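Hallunbridge pottery fair moves to October

Mon 22 July

The yearly pottery fair in Hallunbridge will not be held in August as usual. The organisers have decided to move it to the second weekend of October, after the town council confirmed that the repair of the market square will continue until the end of September.

The fair has taken place on the square for 30 years. Last year 144 sellers had a stall, most of them small workshops from Nallham and the villages near Gusham. All of them received a letter last week with the new dates and were asked to answer before the end of the month if they still wish to come.

"We looked at the sports field and also at the car park behind the station, but the ground is not flat enough for tables with pots on them," said Cosmin Stanciu, who is responsible for the stalls. "In October we can be on the square again, and the new paving will be ready."

The price of a stall stays the same. Sellers who have already paid and cannot come on the new dates will get their money back in full. Those who wish to share a stall can now do so, but both names must be written on the form.

Not everybody is happy with the change. Several makers from Gusham told this newspaper that October is a difficult month for them, as they must prepare their Christmas orders and the kilns are in use day and night. The cafés on Mill Street also expect fewer visitors than in the summer holidays. Others are more hopeful. The Rusu workshop in Nallham, which sells mainly tableware, said that people buy more bowls and cups when the weather becomes cold.

The evening programme will be shorter because it gets dark earlier. The stalls will close at 7 on Saturday and the music on the square is cancelled. The children's clay tables will be inside the library, where places are limited and parents should book at the desk.

As in other years, there will be a corner for second-hand china, where visitors can bring pieces from home and sell them without renting a stall. Blue-and-white patterns were the first to be sold last summer.

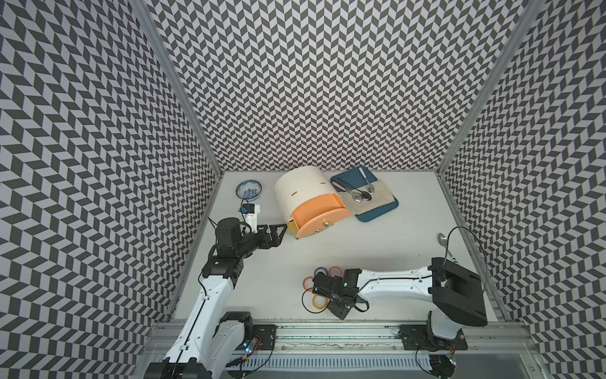 A small porcelain bowl with a blue-and-white floral pattern.

The council will pay for a free bus between Gusham station and the square on both days. The timetable will be published in September. Entrance to the fair is free.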